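The Havgate Statement

Lucian Pascu had 425 words and he loved every one of them.

He had written press statements for cement plants, for a regional airline, for a yogurt company during the bad spring of the lids. But this one! This was the merger of Clonance and Arnard, two companies that had spent his whole career being rude about each other in trade magazines, and somebody had handed it to him, on the fourth floor of the Havgate building, with a sandwich and a door that shut.

He read it aloud to the window. He read it in the voice of the chairman, who liked to lean on his verbs, and then in the voice of Teixeira, who would be running the whole thing by December and who didn't lean on anything.

"We are delighted," he said. He stopped. Were they delighted? Everyone was always delighted. He crossed it out and wrote "We are glad," and the little word sat there so plain and so cheerful that he laughed out loud and had to get up and walk around the desk.

The phone rang. It was Teixeira.

"Is it done?"

"It's wonderful," said Lucian.

"That isn't what I asked."

"It's nearly done. I've changed delighted to glad."

There was a long quiet on the line, with a train in it.

"Why?"

"Because you'd say glad. If your sister had a baby, you'd call people up and say you were glad."

"My sister did have a baby," said Teixeira. "Last night."

"And what did you say?"

Another stretch of train. "I said, good grief, already?"

Lucian wrote that down in the margin. He couldn't use it, obviously, but oh, he wanted to. Imagine opening the morning paper and finding that two old enemies had joined hands and one of them had said good grief, already! He would have framed it.

"There are 900 people in the Arnard plant," Teixeira said. "They'll hear this before breakfast. Do they still have jobs, in your version?"

Lucian looked down. They did, but not until the fifth paragraph, after the part about shared heritage, which he had been so proud of, with its rivers and its grandfathers.

"Second sentence," he said, already dragging the page toward him. "I'm moving it to the second sentence."

"What comes out?"

"The grandfathers."

"Good," said Teixeira, and then, more kindly, "Were they nice grandfathers?"

"They were terrific."
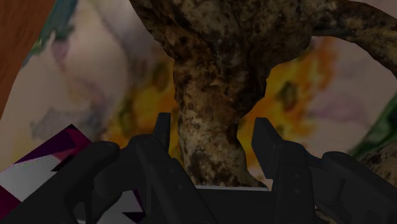

He worked until the cleaners came through and the lights in the corridor went off. The rivers went after the grandfathers. "Going forward" went, and he didn't miss it at all. He found a spot near the end where a comma had been doing the work of a whole sentence, and he gave it the sentence, and the paragraph stood up straight, and he ate the second half of the sandwich in celebration.

At the top he typed the date, October 2, 2024, and under it the headline, which he had left for last, the way he used to leave the corner piece of a cake. Then he called Teixeira back.

"Read it to me," she said.

He read it to her. The train had stopped by then and he could hear a baby, very small and very angry, somewhere behind her.

"Again," said Teixeira. "Slower. I'm holding the phone out so she can hear."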